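Search this site Enter keywords
Posted in: Community noticeboard > Get involved
2 min read

Walkers wanted for footpath survey

Gisler is looking for adults to walk a set route through Stallodness and note kerbs, slopes and uneven paving. No experience needed, but you must be able to walk for 3 hours with breaks.

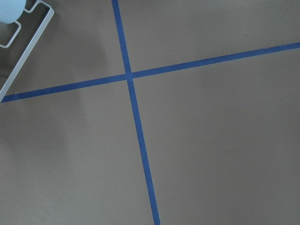
Blue tape cross on a grey surface.

Walks start at 9 am in March from the Dolov Street library – bring water and a hat. Each walker gets a $200 gift card once both walks are done. To apply, leave your name at the library desk.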